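Progress report to the fund — Morham training project, period ending November

Sending this ahead of the call, sorry for the state of it. Full tables when Garnet gets them back to me.

Where we are

Second course done. Subject was handling of seized documents in trafficking cases: who signs for what, how a passport or a phone gets from the roadside to the courtroom without the paper trail falling apart. 17 people through, mix of border police, prosecutors and court clerks. First course had no clerks and it showed, so we pushed hard to get them in. Glad we did. Most of the useful arguments came from their end of the table — they're the ones who see an exhibit arrive with the wrong number on it and have to decide what to do.

Trainers were Radymyr Dmytriv (prosecution side) and Jaxon Bélanger (custody and storage). Both have agreed to come back for the third course.

What got covered

Labeling and sealing. Went slower than planned. The districts use different forms and nobody had brought the same version. Ended up spending most of the first morning laying the forms side by side and agreeing which boxes matter. Not in the agenda but worth it, in my view.

Requests across the border. Radymyr ran this from a made-up case file: a van, two drivers, a set of work permits that don't match. Groups had to write the request, then swap and answer each other's. The answers were blunt. Several requests would have been sent back for missing dates alone.

Witness statements taken through an interpreter. Too short. We had an hour and needed the afternoon. The feedback sheets say the same thing over and over.

Mock hearing on the last day. Clendau court lent us the small hearing room till 4 p.m. Clerks played the clerks, prosecutors played defense, which they enjoyed more than they should have.
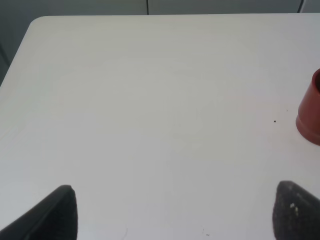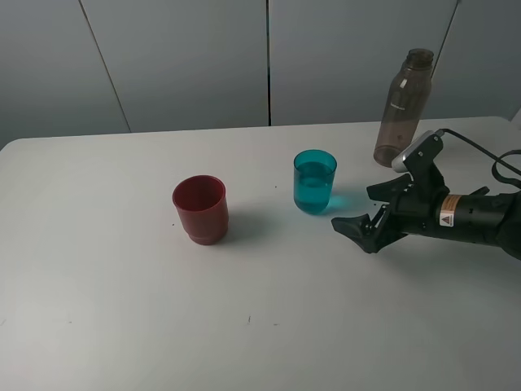

Brittany Beaudoin read the draft of this and wants it on record that the mock hearing came too late in the week. Her view is that people only understood why the sealing rules matter once someone stood up and attacked them, so the hearing should go first, in a short form, and then again at the end. She also thinks the cross-border exercise should use real blank forms from both sides and not our simplified ones. I agree on the forms. On the hearing I'm less sure, we'd lose half a day, but will put it to the trainers.

Not done yet

Handbook. Was due this period, isn't finished. Chapters on seizure and storage are in final draft, the one on cross-border requests is waiting on comments from the Jaidee office. Chased them again last week. If nothing comes I'd propose we print without their comments and issue a corrected page later.

Translation. Quote from Dusico came in higher than the budget line. Edvin Torvik is asking them to split it so that the forms and checklists get done first and the background chapters after. That would keep us inside the line for this period at least. Will need your ok if it runs over into the next one.

Follow-up visits. We promised visits to the districts that sent people to the first course. 3 done, the rest moved because of the court recess. Findings so far are mixed. Evidence logs are being kept in all of them, which wasn't the case before. But in one district the log is kept by a single officer and stops whenever he's on leave. Raised it with his chief, who said he'd name a deputy. Nothing in writting yet.

Money

Spending is under plan, mainly because travel for the follow-up visits hasn't happened. Room hire was over, small amount. We'd like to move part of the unspent travel into interpreter time for the third course — see the note above on witness statements. Request letter is with Edvin for signature and will come seperately.

Next period

Third course, aiming for 12 participants and keeping the same mix. Smaller group on purpose. Finish visits. Handbook to printer. Short refresher for the first-course people, probably half a day, online if the link to the outer districts holds up, in person if not.

What we need from you

Yes or no on the budget move before we book interpreters. A name at your end for the handbook sign-off. And whether you still want the participant survey in the old format, as the new one has different questions and the results won't line up with the first course.

Attendance sheets and feedback summary to follow from Garnet Charbonneau.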